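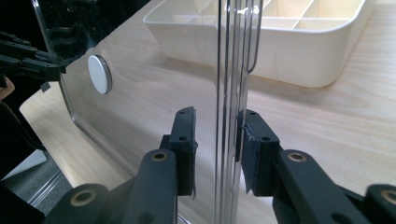
Clear plastic panels wanted (and going spare) at Hademard Hall

If you've got a clear plastic panel lurking behind the wardrobe, or you've been hunting for one since you dropped yours down the stairs, then the back room at Hademard Hall is the place to go this July. I went along on the first evening meaning to stay for ten minutes and got home after nine, with my tea still in the fridge and a panel under my arm that I hadn't known I needed.

The swap table is the idea of Annelore Stöcker, who moved flat in the spring and found that her old see-through shelving wouldn't fit the new alcove. The frame went quickly. The panels didn't, and she couldn't face putting perfectly good acrylic in the bin, so she put a note up in the hall porch asking if anyone could use them. She got three replies from people who wanted one and a great many more from people who had some of their own to get rid of!

"I thought I was the only person in town with a stack of these under the bed," she told me. "There must be one in every house on our road."

By the time they closed up on the first night there were 295 panels booked in, which is a lot of plastic for a room that normally holds the yoga mats. They come from all sorts of units: cupboard fronts, shelf ends, the sides of those tall storage towers that everybody seemed to buy the same year. A fair few are from the Jiltik range, which Annelore says is the one she's asked for most, and there's a smaller pile from an Estska wardrobe insert that I'd never heard of but which has a very loyal following, judging by the woman who hugged hers.

You pay 25 pence for a small one and a pound for anything you need two hands to carry. If you bring one in you can take one of the same sort of size home for nothing. The money goes towards a new urn for the hall kitchen, and anyone who has waited for the old one to boil will understand the urgency.

The sorting is done on the tables at the side, and it's fussier work than I'd imagined. You'd think a clear panel was a clear panel. Ayman Srour, who has done shopfitting for years and was roped in by his sister, put me straight on that. He goes by the corner first, then the rim. Some are flat all the way to the edge and you can only tell the front from the back by the scratches. Others have a rounded corner and a rim that's built up into a lip, with ridges running along it, and those will only go into a unit that was made with the right sort of groove. Get the wrong lip and it'll sit in there looking lovely until you shut the door.

"People measure the width and the height and that's it," he said. "Measure the thickness. And take a photo of the bit it slots into – please, please take a photo of the bit it slots into."

I hadn't done any of those things, so I was sent to the end of the queue to think about it.
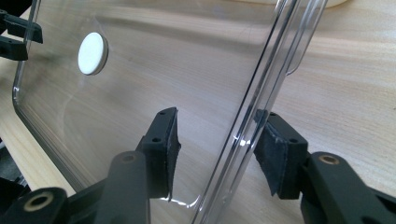 The other great subject of the evening was the little round white discs. Some of the panels have one on the face, over to one side, and there was a proper debate going about what you're meant to do with them. Zaid Mansour was all for leaving them alone. His view is that if somebody put it there it was there for a reason, and you can always cover it with a jar. Annelore would sooner have the whole lot cleaned back to bare plastic before it goes out again, though she admitted she'd tried it on one of her own with a butter knife and now has a scratch to look at every morning. They've settled on leaving them where they are and writing "disc" on the label, so you know what you're getting.

While I was waiting I was given a cloth and put to work, and I can pass on what I learned, which isn't much but has already been useful at home. Warm water and a drop of washing-up liquid, a soft cloth, and no kitchen roll. I'd been using kitchen roll on mine for years and I now know what all those fine lines are. Glass spray is out as well, at least at Ayman's table, as he reckons some of them can turn acrylic cloudy. You hold the panel by its edge and tip it to the light to find the smears, and there is always one more smear than you thought. I rather enjoyed it! There were 18 of us at it by half past seven, if you count the two lads who'd come in looking for table tennis and somehow been handed tea towels.

Grímur Bjarnason had brought in the best thing of the night, if you ask me. He used to run the Sleiman bakery on the corner, the one with the green awning, and when it shut he kept the clear fronts off the bread bins in his garage. They've been there ever since, each one wrapped in an old pillowcase. He wasn't sure he wanted to part with them, and he did take one back out of the pile when he thought we weren't looking, but the rest have been labelled and two have already gone to a family on Mill Lane who are making a hamster house. He seemed very pleased about the hamsters.

Not everything can be taken, I'm afraid. Anything cracked right through is turned away at the door, along with actual glass, picture frames and those brittle fridge shelves with the metal strip. If yours has a chip out of one corner, bring it anyway and let them look. Amparo Vallejo teaches craft at the primary and is after small offcuts for the children's printing, so she'll have quite a bit of what the rest of us can't use. She'd like it free of sticky labels if you can manage it. She told me this twice, and then showed me her thumbnail.

There's space in the store cupboard for up to 1,000 panels if they're stood on edge with a sheet of paper between them, so Annelore isn't worried about running out of room just yet. What she is short of is tall ones, and shelf ends with the raised rim on both sides. If you know of a shop or an office that's clearing out, she'd love you to mention her before the skip arrives.

And mine? When I did get to the front of the queue I hadn't a single measurement to my name, so I was sold a small flat one for 25 pence on the understanding that I could bring it back. It's standing behind the cooker at the moment, keeping the splashes off the wall – well, it was, until my daughter pointed out that the cooker gets hot. It's on the windowsill now with the post leaning on it, and I'm going back for something to go in the gap in the bathroom unit, with the tape measure this time.

The swap table is open in the back room from six until eight in the evening, all through July, and you go in by the side door next to the bike racks as the front one is being painted. Please label your panels with the name of the unit they came from if you can remember it, and wrap them in something soft for the journey. Tea is by donation, and it may take a while.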